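Llevo desde junio con Itix instalado en el ordenador del laboratorio y ya me han preguntado tantas veces si merece la pena que prefiero escribirlo una vez y mandar el enlace. Para quien no lo conozca: es un entorno para programar tareas de manipulación, con su editor de secuencias, su módulo de percepción, su planificador y un visor para repasar las grabaciones. Yo venía de Baltex, que usé durante años con más cariño del que merecía, así que voy a comparar bastante.

Mi banco de pruebas es el de siempre, recoger un escritorio: rotuladores, gomas, un portalápices de malla y alguna cosa más que estorbe.

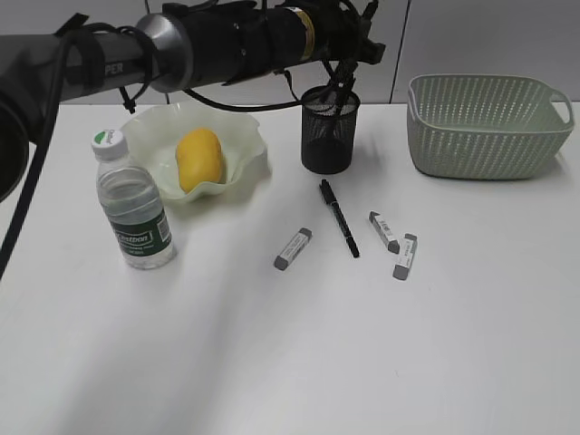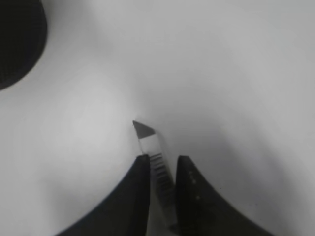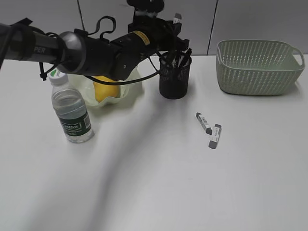

Empiezo por la instalación, que fue mejor de lo que esperaba. Dos horas desde que descargué el paquete hasta que moví el brazo desde el editor, y de esas dos horas una entera fue culpa mía por no leer que había que desinstalar los controladores antiguos (lo pone en letra bien grande, no tengo excusa). La calibración entre cámara y brazo viene con un asistente que te va pidiendo posturas y te enseña el error en pantalla mientras avanzas. ¡Qué maravilla, de verdad! En Baltex eso era un script aparte, con un fichero de configuración que cada uno en el laboratorio tenía copiado con un nombre distinto.

El editor de secuencias me gusta mucho. Funciona con árboles de comportamiento, pero se pueden escribir a mano en texto si te pones nervioso arrastrando cajitas, y los dos modos se sincronizan sin romper nada. Puedes parar en cualquier nodo, cambiar un parámetro y seguir desde ahí. Parece una tontería hasta que te acuerdas de lo que era relanzar todo para tocar la altura de aproximación un par de milímetros.

La percepción es otra historia. El detector que trae de fábrica se lleva bien con las cosas opacas y de forma clara: las gomas con su funda de papel las saca casi siempre, con la orientación correcta, y los rotuladores también mientras no estén pegados unos a otros. Con el plástico transparente sufre. La nube de puntos se llena de agujeros y el programa, en vez de avisar, rellena el hueco con lo que le parece y te propone un agarre con una confianza altísima. Hay una casilla que se llama «conservador» y que arregla parte del problema, pero viene desactivada y está escondida en el tercer menú. Activadla el primer día. La malla del portalápices le da guerra también, según el ángulo la toma por un cilindro macizo o por ruido, y yo al final le metí un modelo geométrico a mano y me olvidé del asunto.

Lo que más me ha costado es el planificador. En trayectorias abiertas va finísimo, rápido y con movimientos suaves, muy lejos de los tirones de la versión anterior. El problema son los cables. Itix conoce la geometría del brazo y la de la pinza, pero el cableado que cuelga por fuera no existe para él si no se lo cuentas tú, y la manera de contárselo es añadir volúmenes de colisión uno por uno, con coordenadas, como en los viejos tiempos. Yo puse unas cápsulas bastante generosas siguiendo la curva y con eso tiro, pero claro, una cápsula rígida no se parece en nada a un cable que se balancea, y si la haces muy gorda el planificador se rinde y te suelta un error 242 sin más explicación. He visto tantos 242 que ya sueño con ellos. En la documentación pone «no se ha encontrado solución» y ya está, ni una pista de qué objeto está bloqueando el camino. Verónica... perdón, Veronica Manole (sin tilde, que luego me riñe), que lleva la otra mitad de este proyecto, se hizo un pequeño complemento que pinta en rojo el volumen culpable y lo uso más que media interfaz oficial. Esto tendría que venir de serie.

Del control de fuerza solo puedo hablar bien. Se define un límite por objeto, se guarda con la ficha del objeto y se aplica solo cada vez que la pinza lo coge. Para fruta uso un perfil muy blando, para un cúter otro más firme con el cierre lento, y no tengo que acordarme de cambiar nada entre una cosa y otra. También se puede bloquear una zona de la pieza para que no proponga agarres en ella; la hoja del cúter la tengo bloqueada, lógicamente.

El visor de grabaciones es, para mí, el motivo de quedarse. Tengo guardados 3,287 episodios (el contador del programa los pone con coma, a la inglesa, y no hay forma de cambiarlo) y los filtra al momento por objeto, por nodo fallido o por duración. Ver la cámara fija y la de la muñeca a la vez, con la línea de tiempo compartida y el nodo activo debajo, me ha ahorrado tardes enteras. Eso sí, vigilad los relojes. Con la configuración por defecto la imagen de la muñeca me llegaba 45 milisegundos tarde, y estuve persiguiendo un fallo de agarre que era puro desfase. Se corrige en los ajustes de cada cámara, en el apartado de sincronización, y después de reiniciar se mantiene.

Probé también la exportación a Amaral, que es donde entrenamos las políticas, y aquí tengo sentimientos encontrados. Exporta rápido y respeta las etiquetas, pero pierde los comentarios que escribes en cada episodio. El soporte lo lleva Fatcombe y me contestaron esa misma tarde, muy amables, para decirme que lo tienen apuntado. Apuntado lo tenían ya en la versión anterior, según el foro, así que no me hago muchas ilusiones.

¿Lo recomendaría? Si vienes de Baltex, sí, sin pensártelo demasiado, aunque guarda una semana tranquila para migrar las secuencias porque el conversor se come las esperas y los bucles anidados los deja a medias. Si tu montaje es pequeño y haces siempre el mismo movimiento, yo no pagaría la licencia completa; con la básica tienes el editor y la calibración, y te quedas sin filtros en el visor. Y si trabajas sobre todo con cosas transparentes, pide la versión de prueba y dale caña a la percepción antes de firmar nada.

Cuando salga la próxima actualización vuelvo a pasar mi batería de pruebas y edito esto. Si alguien ha conseguido modelar los cables de una forma decente, por favor, que me lo cuente en los comentarios.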